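Teaching the Grip

4 min read

Picking a metal bracket out of a bin is dull work, and at Ladefoged's site in Prernport it is done all day so that a learning system can copy it. The company gathers examples of robots picking up parts, one attempt at a time.
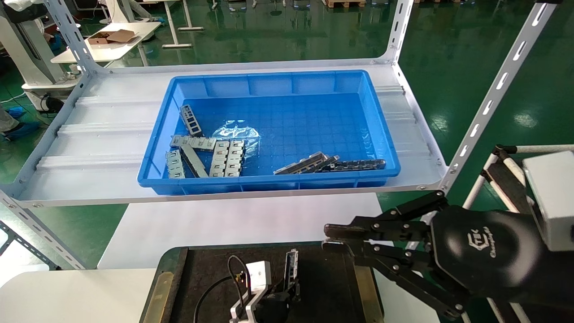
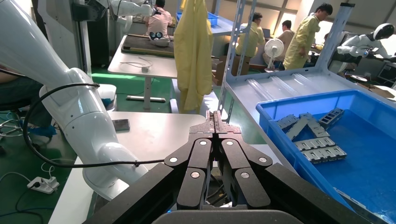 Each example is a recording of one pick, from the first reach to the release. A good session gives some 40 of them. The task now being recorded, named Ollura, had 554 on file when the count was last made, and 7 operators have added to it.

Brackets are hard because they overlap and their slots catch on each other. Operators are told to shift the pile between attempts, and to keep the slow or clumsy picks along with the clean ones. Anything with a missing camera view is thrown out.

The files go to a second office in Skirkton, where five people check the start and end points by hand. Training on the full set is planned for June. Until then the operators will keep recording, and the next job is a bin of mixed parts.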